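Two Fingers and a Trigger: A Kitchen-Table Gripper Grows Up at the Wiven Workshop
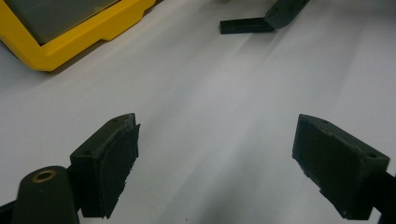
"I wanted something I could squeeze," she says, and then laughs, because she knows how that sounds. We are on our second pot of tea at the Wiven shared workshop, an old dairy building with good windows and terrible heating, and she has been telling me how a person who restores chairs for a living ended up spending her evenings on a hand-held gripper.

The short version is that her hands hurt. The long version, which she tells much better, begins with a kit from a small outfit called Vemel, bought secondhand from another member who had opened the box, looked at the bag of screws and closed it again. It was meant to be a desktop arm. She built it over a winter at home and found that she didn't care for the arm at all. "It was slow and it was always in my way. But the end of it, the part that closes on things, I could not stop playing with. I'd sit there watching television and opening and closing it."

So she took the end off, drew up a handle for it, and began again from there. That was 559 printed parts ago. She knows the number because the workshop charges for the printer by the job and she has kept every slip in a cookie tin, good prints and bad ones together. She figures the whole thing has cost her $1,120 so far, counting the kit, and she would like it noted that her last vacation cost more and gave her a sunburn.

Most of those prints were fingers. The first set was too thin and bent like licorice whenever she picked up anything heavier than an apple. The next set was so thick that she couldn't see what she was reaching for. She has settled on a blocky shape with a sloped top, printed in a very dark color, with a pad on each inner face. "The slope is so I can look down past it. You hold this thing out in front of you, and you want to see the gap. For the longest time I was staring at the backs of my own fingers, my plastic ones I mean, and guessing."

The pads have their own history, and she is happy to go through it. She tried bathtub mat, bicycle tube, the soles of a pair of flip-flops (good grip, bad smell) and a shelf liner that left marks on everything. "Pads are like shoes," she says. "You get them comfortable and then they're falling apart. They pick up every bit of fuzz in the building, too. I used to clean them before I let anyone look, and now I just let them be fuzzy."

I ask about the brass inserts, since she has brought them up twice already. She goes and gets a soldering iron to show me the motion, although it isn't plugged in. You set the little threaded ring over the hole, she explains, lean on it gently with the hot tip, and it sinks down into the plastic. "Before that I was running screws straight into the print. It's fine the first time. By the fifth time you take it apart there's nothing left for the screw to bite, and I take things apart constantly. I can't help it, it's how I was with clocks as a kid." She ruined 2 handles learning to keep the iron straight, and she still holds her breath when she does it.

The motor and the wiring came from Chauhan, the electronics counter across the river in Vernholm, where she says they have been very patient with her. She had never soldered a wire before this. Her first trigger worked backward, so that squeezing it made the gripper let go, and she used it that way for most of a month before getting around to swapping the leads.

These days her practice happens on a big white-covered table, where she goes through whatever is lying around: spools, chisels, a teacup when she's feeling brave. She wants to be able to set a thing down as softly as she picked it up, and she isn't there yet. In September she plans to bring it to the workshop's open evening and let people try it, teacup not included.

After that she'd like to make the handle smaller. She has already drawn it, and there's a print running downstairs as we talk. She has been down to check on it 5 times since I arrived, and she's getting up again now.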